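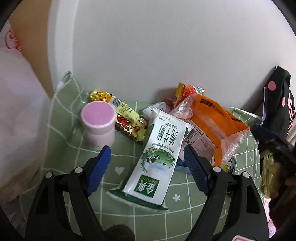 Notebook > Robots > Things that went wrong

Milk, and how I got it in my socks

14 comments | 6 shares

I've been promising to write up the milk business since September and I keep putting it off, mostly out of embarrassment, but Ludmila has now told the story at two different dinners with me as the villain so I'm getting my version in.

Quick catch-up if you only come for the allotment posts: I spend my working days at Wandier, teaching a robot arm to pick up shopping. The teaching part is done by hand. You hold a gripper by its handle, squeeze the trigger, pick up a thing, put it down, and the gripper records what it saw and how wide its fingers were the whole way through. Do that enough times and the arm (ours is called Marna, I didn't choose it) has a go at doing the same. My corner of this is small groceries. Snack packets, little bags, drinks, all heaped up together on a tablecloth the way they'd be on a real table after somebody has unpacked and wandered off.

Milk cartons are my favourite. Snack packets crumple and slide and you never really know if you've got hold of them, whereas a carton just stands there waiting. You bring a blue pad up to each side, squeeze until it feels firm, lift. I can do them while talking. I was usually doing them while talking, and you can probably see where this is going.

So, we had 359 recordings in the carton set and the arm had been trained on all of them. First proper run, late morning, everybody a bit giddy. Marna came down over the table beautifully, lined herself up better than I do, closed on the carton, and kept closing. It went on for 3 seconds, which doesn't sound like anything until you've stood next to it. The sides went in, there was a sort of creak, and then the top corner split and the milk came out sideways. Over the cloth, over the biscuits, down the table leg and into my left shoe. Capucine hit the stop. I would love to say I hit the stop but I was standing there going "oh, oh, oh" with my hands up like someone was robbing me.

It's only milk! I know. But the arm was meant to notice it was squeezing too hard and back off, and it didn't, and that same arm works at a table where I regularly lean over to straighten the cloth. Capucine Cordier is not a shouty person and she went extremely quiet, put the cover over the switch and wouldn't let anyone power it up again until we knew what had happened. Quite right. I went and wrung out my sock.

It took us the rest of that day and most of the next. There were two faults, one sitting on top of the other.

The first one was the force limit. In Galindo, the program we run the arm from, there's a box where you type the most the gripper is allowed to push, in newtons. It said 55. That was a leftover from a job with tins, where you could squeeze as hard as you liked and the tin would only look at you. The profile had been copied over for cartons with the name changed and nothing else. I copied it. My initials are on it. I remember thinking I'd go back and do the numbers after lunch.

The second one was sneakier and it took Ludmila to find it. She'd lined up the finger widths from all the recordings, one after another down the screen, and there was a step in them. Up to a certain point the fingers stopped closing at the width of a carton, as you'd expect. Then, for the last 30, they stopped at something a good bit narrower than the carton. Same milk, same size, same me. According to the data I'd been squashing them nearly flat and they'd been fine about it.

What I'd done was take one of the fingers off to clean it. There was something sticky on the pad (apricot, I think) and it was easier to scrub in the sink. Then I put it back on and did up the screws, and I did them up with the finger sitting very slightly crooked on its mount. It felt the same in my hand. It gripped the same. But the gripper works out its width from how far the trigger mechanism has moved, and it had no idea the finger was no longer where it used to be. You're supposed to run the zeroing routine any time a finger comes off. It's on the laminated sheet. I wrote some of the laminated sheet.

So Marna had learnt from that last batch that cartons want squeezing to a width where they can't really exist, and there was a silly great force limit letting her try.

Ludmila Vondráček was very nice about it for an entire afternoon, and then asked if I wanted a straw.

What we've changed, in case anyone else does this sort of work and wants to borrow it:

Every session now starts with closing the gripper on a metal block of known width. If the reading's wrong the recorder refuses to start, no arguing, no skip button. I asked for a skip button and was told no.

A dab of paint across each screw head and onto the plastic, so if one's been turned the line is broken. Cheap, and it's caught one already (not mine!).

New profiles in Galindo start at the lowest force and you have to type a higher one in yourself, with a second person looking at it.

First runs of anything are done with everybody behind the tape. And water in the cartons, at least until we trust it. Milk gets into a tablecloth in a way I wasn't prepared for, and by the second morning the room was pretty ripe.

I redid the 30 myself, in one go, without talking. The arm picks them up nicely now, most of the time. She does still drop one if it's leaning, and we're off to the Setovik workshop next month to show people, so if anyone has views on leaning cartons please put them in the comments. Shoes were a write-off, by the way. I tried bicarb.

Get new posts by email. Enter your address to subscribe to the newsletter. You can unsubscribe at any time.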